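How to Put Together Flat-Pack Furniture and Stay on Speaking Terms With It

By Kelly Bastos
Updated 28th July

I have built more than 100 pieces of flat-pack furniture, mostly for other people, and mostly because they had started first. You get the call around supper. The bookcase is standing, but it leans, and there is a board left over that looks like it ought to be important. It usually is.

What follows works for bookcases, dressers, desks and nearly anything else that arrives in a box too heavy for the person who ordered it. I'll use the Brekano 603 as my running case, a tall dresser with six drawers and a manual drawn by someone who had a dresser described to them over the phone.

Before you open the box

Read the label on the outside. Big pieces ship in two boxes, sometimes three, and they don't always travel together. If yours says "1 of 2" and you only have the one, go do something else with your evening.

Carry the box to the room where the furniture will live. A finished dresser does not go around a tight landing. I know of one in Halovville that has spent its whole life in an upstairs hallway and is now called the linen cupboard.

Then clear a space bigger than you think you need. You want the floor area of the piece lying on its back, plus enough room to walk all the way around it while muttering.

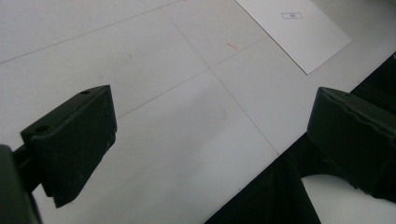 Small parts will hit the floor at some point, so settle early what kind of floor you want them to hit. Deep carpet is kind to panels and swallows cam locks whole. Pale white tile like this has the opposite manners: a dark screw stands out against it from across the room, but a dropped panel will chip at the corner. My answer on tile is to flatten the shipping box and build on the cardboard, leaving a border of bare floor for runaways. On carpet, use an old bedsheet and tuck the edges under something heavy. If you have floorboards with gaps between them, I'm sorry, and good luck.

Tools you'll want

The kit comes with a hex key. It will do the job in the way that a teaspoon will dig a pond. Get these out as well:

A medium cross-head screwdriver with a handle that fills your hand
A small flat screwdriver for the cam locks
A rubber mallet, or a hammer and a folded towel
A tape measure
A pencil
Wood glue, if the kit has dowels and you never plan to move house

You can use a power driver on its lowest setting to run long screws most of the way in. Finish them by hand. Chipboard gives no warning before it strips, and once it has stripped the screw will turn forever, quite happily, holding nothing.

Sort the hardware

I used to skip this. Then I built a desk for Tekle Bogale with the long screws where the short ones belonged, and the points came up through the top. He was very nice about it. He kept a coaster on each one.

Lay out the parts page from the manual and match every bag against it before you tear anything open. Empty one bag at a time into its own dish, and put a scrap of paper beside the dish with the part number on it. Muffin tins are good. Egg cartons are fine until somebody moves them. Best of all is a shallow box with a lid, for the parts you won't be using until the end, like drawer knobs and wall brackets.

If two screws look alike, stand them on their heads next to each other. The difference can be very small and still matter a great deal to a tabletop.

Do the sorting at a table, away from the building. A plain light cover on the table helps you see what you have and stops things from rolling quite as far.
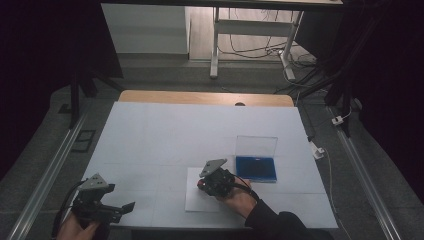 Plain cover, sheet of paper, small blue box with the lid up. Most kits need little more table than that.

Read the manual backward

Turn to the last page and look at the finished piece. Then page toward the front, watching it come apart. It takes a few minutes, and you'll find out which panel faces which way long before it costs you anything.

Mark the finished edges. Most panels have one edge with a clean strip on it and one that is raw. The clean edge nearly always faces the front. Put a light pencil tick on each raw edge so you don't have to work it out again with a side panel balanced on your foot.

On the 603, look hard at step 11. The center divider can go in upside down and will fit perfectly. Everything will go on fitting perfectly until the drawer runners, which will be off by the width of a thumb. My neighbor Valdir Bezerra found out at the drawer runners. So did I, the first time, and I was being paid.

Build the frame loose

Start every screw, tighten none. When all four sides of the frame are standing, go around and snug each one a little, then go around again. If you tighten the first corner fully, the last corner won't close, and you'll blame the factory.

Cam locks need about half a turn. Check that the arrow on the face points toward the incoming bolt before you drop the lock in. If it won't turn, the bolt isn't screwed in far enough. If it turns and turns, take it out and look for crumbs in the hole.

Tap dowels in straight. A fat one can be rolled hard under a piece of pipe to slim it down.

The back panel

It's thin, it's ugly and it's the only thing keeping your dresser square. Before you nail it, measure the frame from corner to corner both ways. The two numbers should match. If they don't, push gently on the long corner until they do, and have someone hold it there while you put in the first few nails. Start at the corners and work toward the middle.

Drawers and doors

Build one drawer completely and try it in the dresser before you build the rest. Left and right runners are marked with tiny letters you will need a lamp to read.

Leave hinge adjustments for a week or so. The piece settles, the floor has opinions, and a door you set perfectly tonight will want setting again.

Fix it to the wall

Use the bracket, and use it the same day. Tall dressers tip when the drawers are open, and children open all of them at once, as stairs. Find a stud if you can. If you can't, buy wall anchors rated for the weight and throw out the ones in the bag.

Leftover parts

One spare dowel or a couple of extra screws is normal. A spare cam lock is worth a second look. A spare bolt means get the manual back out. Tape whatever remains to the underside of the bottom drawer, along with the hex key and the manual, folded small.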